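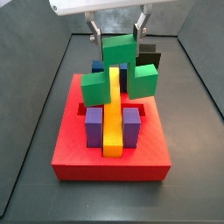
I had taken the green arch for the simplest part and found that I was leaving it until last every time, wrote one participant after the May sessions, adding that a second attempt on another day would have been welcome. The present round includes a second attempt for everyone.

Call for participants: assembly of coloured block sets
Skernon Centre for Practical Learning, Stomholm
Published November 10, 2020

The Skernon Centre invites adults to take part in a study of how people learn to put together a small set of coloured blocks on a slotted base. The study is called Putent. It follows a first round held in May, in which 46 people took part, and it is open both to those who attended then and to new participants. There are 122 places in the present round.

What the task involves

Each participant works alone at a table with one set of blocks. The red base has a rectangular slot in its upper surface, and upright pieces stand in the slot: purple blocks, a tall yellow-orange bar, and others in dark blue. The green piece is an arch with a foot on either side and is lowered over the bar. Participants are shown a finished arrangement for a short time and are then asked to build it from memory.

The arrangement changes from one attempt to the next. In some the arch is required early and in others it is the final piece. We wish to learn in what order people choose to place the pieces when no order is given, at what point they stop and begin again, and how far a spoken instruction helps or hinders them. Speed is recorded, but participants will not be ranked and no individual times will be published.

Who may apply

Applicants must be aged 18 or over and able to attend in person on two separate days. Good near vision, with glasses or lenses if usually worn, is needed to judge the position of a piece over the slot. Participants must be able to tell the colours of the pieces apart; a short colour check is carried out on arrival. Anyone who finds that they cannot continue after the check will still receive the payment for that visit.

No experience of puzzles, models or technical work is expected. Applications from left-handed people are particularly welcome, as few came forward in May.

Place, length and payment

All visits take place in the Nel Building, on the ground floor. There is step-free access from the main entrance, and the height of the table can be adjusted on request. Each visit lasts up to 2 hours, including a break. Travel by public transport within the Stomholm area will be refunded on production of a ticket.

Participants receive a shopping voucher at the end of each visit. A person who withdraws after the first visit keeps the first voucher and need not state a reason.

Conditions on the day

Sessions are held with one participant at a time. Hands should be washed on arrival, and rings and bracelets removed before the blocks are handled. Participants who wish to wear gloves should tell us when applying, so that a suitable time can be set aside; results obtained with gloves are treated separately.

Video of the hands and the tabletop is made during each attempt. Faces are not recorded. Recordings are kept under a number and are stored apart from names and addresses. Participants may ask for their recordings to be deleted at any time before the results are published.

How to apply

Application forms may be collected from the reception desk in the Nel Building or requested by post from the Skernon Centre. Please mark the envelope Putent and quote reference 337. The form asks for age, preferred hand, any adjustments required and the times of day at which you could attend. Those who took part in May should write the word "returning" at the head of the form and need not complete the section on previous experience.

Places are offered in the order in which complete forms arrive. Applicants will receive a written reply in either case, and those who cannot be given a place may ask to be put on the reserve list.

A large-print version of this notice is available from reception.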